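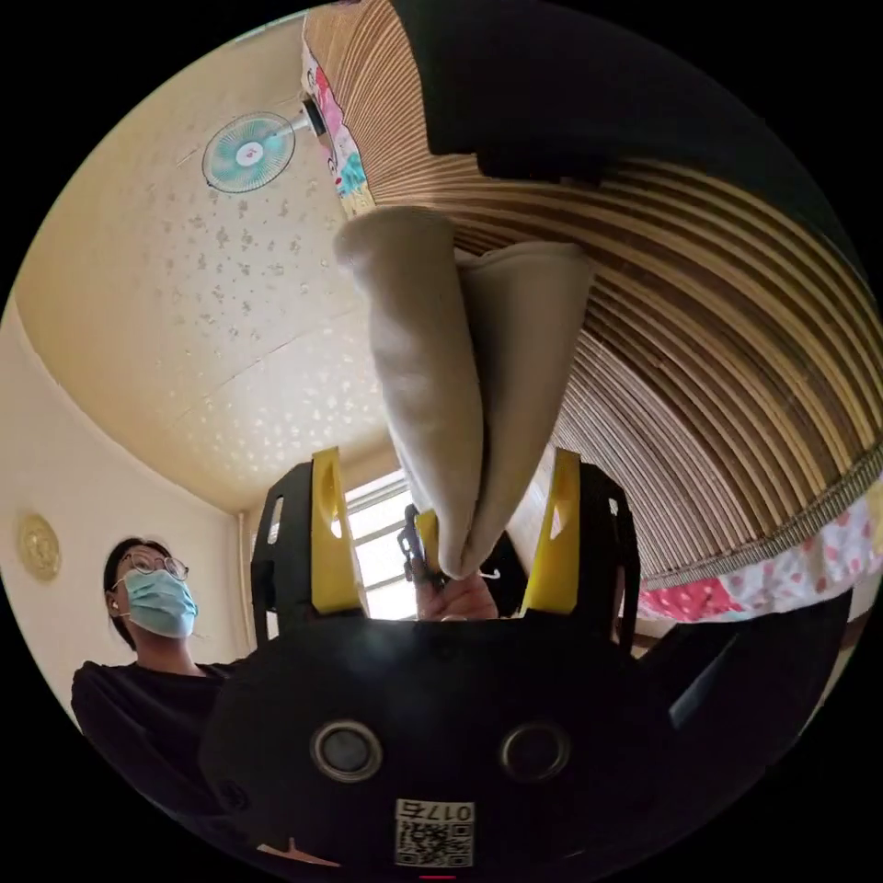 Tenho uma SPA em Flolletti que consulta uma API REST (Rindside) e falha com 404 apenas quando a página é recarregada. A rota é /itens/:codigo e o código vem da leitura de uma etiqueta. Com códigos só em ASCII não há problema. Com um código como 017Б, impresso a preto na etiqueta branca por cima do QR, a navegação interna funciona e o F5 devolve "item inexistente". A última letra é cirílica (U+0411). São 509 registos com letras deste tipo, num total de 2.769.

O que já verifiquei:
A base de dados está em UTF-8 e a consulta direta encontra o registo.
O servidor devolve o index.html para qualquer rota, portanto o 404 vem da API e não do ficheiro estático.
No separador de rede, o pedido que funciona termina em /017%D0%91. O que falha termina em /017%25D0%2591.

A chamada é esta:

fetch('/api/itens/' + encodeURIComponent(codigo))

Na navegação interna, codigo vem do estado da aplicação. Após o recarregamento, vem do último segmento de location.pathname. Devo tirar o encodeURIComponent ou descodificar duas vezes do lado da API?

rota_quebrada

Experimenta limpar a cache e desativar o service worker. Tive um 404 parecido depois de um deploy e era isso. Se não resolver, muda os códigos para letras latinas, dá menos trabalho.

pixel_torto

Não é cache. O %25 é o próprio sinal de percentagem codificado, ou seja, há codificação dupla. O location.pathname devolve o caminho já codificado, e a função volta a codificá-lo. Em ASCII alfanumérico não se nota, porque nenhum carácter é alterado.

Descodifica uma única vez, no ponto onde lês o URL:

const bruto = location.pathname.split('/').pop()
const codigo = decodeURIComponent(bruto)

O encodeURIComponent no fetch deve ficar como está. Faz o split antes do decode - se um código contiver uma barra codificada (%2F), a ordem inversa parte-o em dois segmentos. Convém também apanhar o URIError, que é lançado com sequências inválidas como %D0 isolado.

Não descodifiques duas vezes na API. Um código que contenha literalmente "%41" passaria a "A", e essa diferença costuma aparecer nos filtros de segurança antes de aparecer nos testes.

Um ponto à parte: se houver introdução manual, o Б confunde-se com o algarismo 6 em algumas fontes. A normalização NFC não resolve isso, são pontos de código sem relação. Valida contra a lista de caracteres permitidos.

sem_barra_final

Confirmo, era o pathname. Com o decode à entrada, os quase 509 casos que eu tinha na lista de erros passaram no teste de recarregamento. Faltam 8, com um espaço no fim do código - problema da importação, abro outro tópico.

rota_quebrada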